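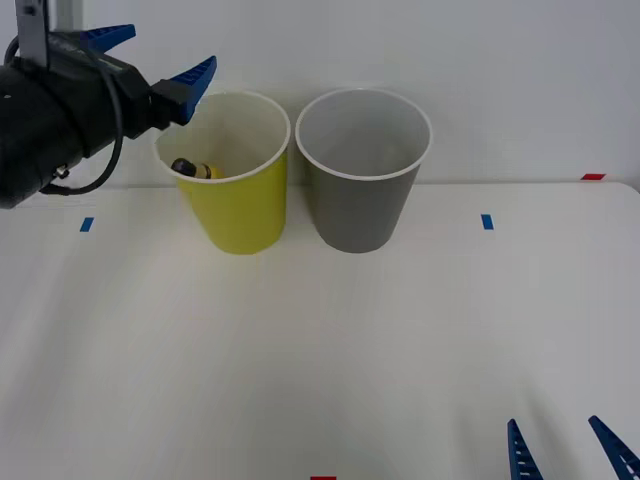

Workroom check, Clondgate, 08/03/2026
Checked by Tülin Keskin

1. Heater: clear of fabric and paper. OK.
2. Shelves, north wall: 4 brackets loose -- tighten before any more books go up.

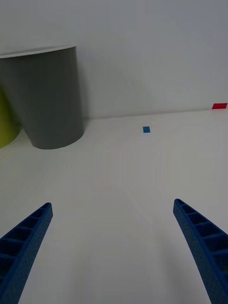
White tabletop, workroom.

3. Extension lead: frayed near the plug. Replaced.
4. Book stacks: none over 96 cm now. Two still lean.

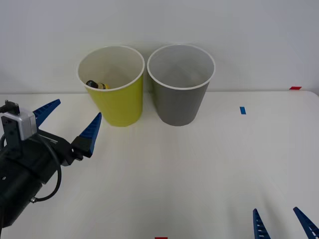

The Avcı boxes are the worst of it, and they need to go down to the floor by April. Smoke alarm tested, battery fine.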